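Chapter 16
Learning From Other People's Dishes

Every method in this book works beautifully on a clean table. Kitchens are less cooperative. The Undora study recorded 231 demonstrations of ordinary tidying, then asked a policy to choose the next step from a head-level view. It chose sensibly in up to 23 percent of first trials, a result its authors called encouraging.

We begin with what the policy gets to see, and leave grasping for Section 2.

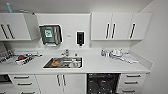
Figure 16.1. Head-level view of a kitchenette, with one wall cabinet open and dishes in the sink.

Before reading on, write down which item you would move first, and where to.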